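O braço que parou diante da parede

Na Trestetti, que monta estações automáticas de preparação de amostras para laboratórios, a falha de julho começou com uma mensagem curta no painel: referência não encontrada. O braço tinha interrompido o ciclo com a garra recolhida e não voltou à posição de repouso. A operadora carregou no botão de paragem, abriu o registo e chamou a manutenção.

O registo tinha 3016 linhas. As últimas 30 repetiam o mesmo pedido à câmara do punho, sempre sem resposta válida. O programa, escrito pela Surdu, usa as arestas do posto de trabalho para confirmar onde está a garra antes de cada descida. Quando não as reconhece, tenta de novo. Faltava um limite para o número de tentativas.
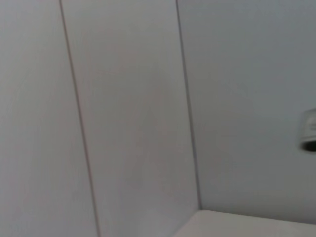
Foto: Clinari / Divulgação

O canto do posto oferece pouco à câmara. São painéis lisos, cinzentos muito claros, separados por linhas finas e escuras, e uma superfície horizontal branca mais luminosa do que as paredes. Com a imagem um pouco desfocada, as linhas perdem definição, sobretudo a da esquerda, e o contraste que resta é fraco.

A Clinari, contratada para analisar o caso, repetiu o percurso em velocidade reduzida no posto de ensaio de Irkville. Em 6 passagens, o programa confundiu a junta entre dois painéis com o canto interior. O desvio calculado ficava fora da tolerância e o sistema recusava avançar, como previsto. O defeito estava no passo seguinte: durante as novas tentativas, o braço continuava com os motores ativos e o painel indicava apenas "em espera".

Ninguém se feriu. Mesmo assim, a análise classificou o episódio como matéria de segurança, pois quem lê "em espera" pode concluir que é permitido abrir a proteção.

A correção limita a procura a 30 segundos. Esgotado o prazo, o travão entra, a alimentação dos motores é cortada e o aviso muda para "falha de posição". A Trestetti vai ainda colar marcas de contraste nos painéis dos postos já instalados. A Surdu entrega a nova versão do programa em 2026-09-20, e até lá as máquinas trabalham em velocidade reduzida.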